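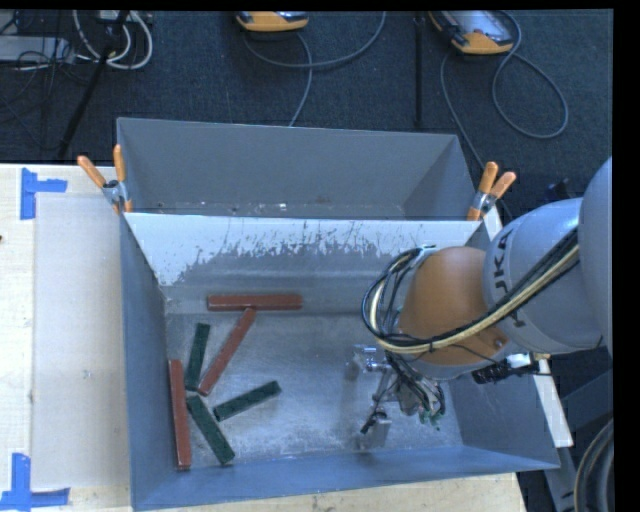
Robots are brilliant at doing the same thing over and over, and a bit hopeless at things you could do when you were two. Picking up a block is one of those things! I've been helping with a block-sorting robot at our shared workshop (we call the project Gelinico, and I'll tell you more about the name later) and I want to explain how it works, because people who come in always ask me the same questions. The job sounds tiny. There are two grey metal bins pushed together, and there are bars in the front one, three red-brown and three dark green. The green ones are shorter than the red ones. They lie any old how, one nearly flat against the middle wall, others tipped this way and that, and the robot has to work out how to get hold of each one and lift it over the wall into the other bin.

So how would you do it? Go on, find a pencil and put it on the table. Now pick it up, but slowly, and watch your hand. I bet your finger and thumb went to the long sides of the pencil and pinched it somewhere near the middle. You probably turned your wrist a little bit before you even touched it. You didn't think "I must turn my wrist", did you? Your brain did all that in the background while you were thinking about lunch.

A robot doesn't get any of that for free. Somebody has to help it with every bit.

What are the parts called?

Lots of them have the same names as bits of you, which is handy. The big part is the arm. The places where it bends are joints, like your elbow, and the stiff part between two joints is called a link. Near the end there's a wrist, which on our arm is a rather nice orangey-brown. Then comes the gripper, which is the robot's hand, only ours has metal fingers and hasn't got a palm. And all down the arm there's a fat bundle of cables, black ones and cream ones. You could think of those as the nerves. They carry messages to the hand and back again.

The cables were the thing I got most wrong, by the way. I thought you just tied them on neatly, nice and tight, and that was that. But try this: hold a piece of string against your shoulder with one hand, and get someone to hold the other end against your wrist so it's pulled tight. Now bend and twist your arm. It yanks! Cables need some spare length so the wrist can turn, and that's why there's a big floppy loop in them.

How does it know where the bars are?

It uses a camera. A camera on its own doesn't understand anything, it only collects lots and lots of coloured dots. The computer has to look through the dots and find a patch that's the right colour and the right sort of shape, and decide "that's a bar, and it's pointing that way". We gave it 900 pictures of bars in bins to practise on, which took most of September, and my job was drawing a line round every bar with the mouse. I did it with the radio on. It's quite peaceful once you get going, but I did start seeing bars when I shut my eyes.

Metal bins make this harder than you'd think. Metal gives soft, bright reflections, and scratches look like edges. Our dividing wall has a pale coating that's been scraped away in a ragged line, with loads of scratches running up and down it, and to a computer a scratch can look a lot like the side of something. In the early tests it kept trying to pick up a patch of wall. We had to show it plenty of pictures of scratches and tell it "no, not that" until it got the idea.

What happens when it goes wrong?

Mostly it misses. The fingers close on nothing and up it goes, very pleased with itself, and moves its handful of air into the next bin. We fixed that by making it check. If the fingers shut all the way, there can't be a bar between them, so it has to go back and look again. It gets 3 tries at each bar, and then it stops and waits for a person.

The awkward ones are the bars leaning against a side wall. Try putting your pencil right up against a heavy book and picking it up without pushing the book away. One of your fingers has nowhere to go! You probably roll the pencil out a bit first, and we're teaching the robot to nudge a bar into the open before it grabs. So far it's good at nudging and not so good at knowing when to stop.

We keep score on the wall. The first proper run was 40 goes and it was pretty dreadful. The next was 80 goes and it did much better, and I may have cheered.

Can I stand next to it?

Not while it's switched on, and nor can I. An arm like this is strong and it can't feel sorry for you. Everyone stays behind the line, grown-ups too, and hands only go in the bins when the power is off. If you visit a workshop with a robot in it, ask where the line is before you do anything else.

And the name?

We had a vote. The choices were Listia, Cukel, Bouvier and Gelinico. I voted for Cukel and I still think it's a better name for a robot, but I lost, so Gelinico it is. If you'd like to try the sorting game at home, you need two boxes, some pencils and a pair of kitchen tongs. Shut one eye and see how many you can move across before you drop one.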